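Progress report to the Bettencourt Fund, September 8, 2019
Project: The Brestum Prop Book and Costume Shop

Hi Rokeya,

You asked for something short and readable this time, so I'm skipping the grant language and just telling you where we are with the haunted house props. We're in good shape on the books, a little behind on the wands, and the cauldron is its own story!

The big spell book is done. Vy Doãn finished the cover in July, and it looks wonderful and slightly disgusting (that was the goal). She built the face up with tissue and latex over foam board, and Kasun wired the eye so it rolls when you lift the clasp. It sticks sometimes when it's humid. We've tried powder on the socket and that helped a bit, but I'd like to replace the little motor before we open. Inside there are 24 finished pages, all hand lettered, and Kasun aged them in tea in the shop kitchen, which smelled great for a week and then didn't.

The potion shelf is coming along too. We've got 100 bottles corked and labeled, and I'm really happy with the labels. Sajib Howlader wrote most of the names and he has a gift for it (my favorite is "Widow's Second Opinion"). Still to come are the wax drips, the cobwebs, and the poison apples, which Sajib wants to cast in resin from real ones.
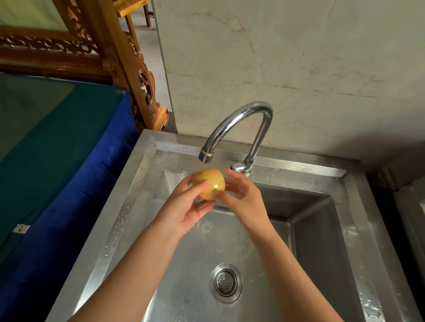
A small apple at the shop sink.

Wands first, since I know you'll ask. We lost most of a batch when the glue we used on the handles went cloudy. Kamrul Khan has switched us to a different one and the new handles look much better, but we're short of where I said we'd be. I think we can catch up if the Futex order shows up on time. If it doesn't, we'll sell fewer at the gift table and keep the good ones for the actors.

Now the cauldron. Lirnadix lent us a fog machine and it works, only it's too tall to fit under the false bottom. Kamrul is cutting the base down and raising the stand, so the witches will be stirring a bit higher than we planned. They've tried it with a mock-up and they say it's fine, though the shortest one wants a step.

On money, we've spent $2,000 of the materials budget so far, mostly on latex, foam and bottles. I'd like to move what's left of the printing line over to lighting, if you're okay with that. We need 2 more green floods for the back wall and the printed programs came in cheaper than I expected.

Can you let me know about the lighting switch when you get a chance? And come by and turn the pages on the book, Vy would love to show you.

Kasun Bhattacharjee has the receipts scanned and will send them separately.

Contact the Brestum shop office | © 2019 Brestum Prop Book and Costume Shop | Back to top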